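Ticket: Right arm lags behind leader during table-wiping demos
Site: Ludanside, kitchen cell
Opened by: Caoimhe Conneely
Assigned to: Mwangi Sang
Status: Closed
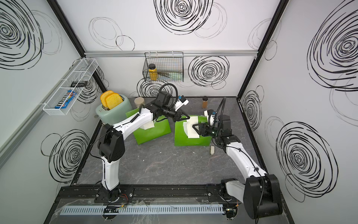

Reported problem
When I drive both arms from the leader pair, the right arm trails my hand on slow downward moves. The left arm is fine. It is worst on the cloth task, when I press the gripper down on the paper and then try to drag. By the time the follower moves I have already pushed too far and the cloth bunches up. Task is two green cloths, one for each arm, toaster and spice jar left at the back. Episodes are recorded in Skurkari, November build.

Checks so far (Caoimhe)
Restarted the control PC. No change.
Swapped the two leader handles. Fault stays with the right follower.
Ran the right arm on its own. Lag is smaller but still there.

Reply (Mwangi)
Please send the joint log for one bad episode and tell me what the right gripper force limit is set to.

Reply (Caoimhe)
Log attached, episode 3,449. Force limit is 700 on the right and 330 on the left. I did not set either of them.

Reply (Mwangi)
The log shows almost 330 ms between leader and follower on the right wrist, and much less on the left. The smoothing filter is switched on for the right arm only. It was probably carried over from the Lyimo profile. Turn it off under Arm settings, set both force limits to 330, save, then re-home both arms before you record.

Reply (Caoimhe)
Done. Right arm now follows properly, and I can press and drag without bunching the cloth. Ten test episodes recorded, all kept.

Still to do
Mark the episodes from 3,000 to 3,449 as "check before training". Mwangi to remove the filter from the default profile.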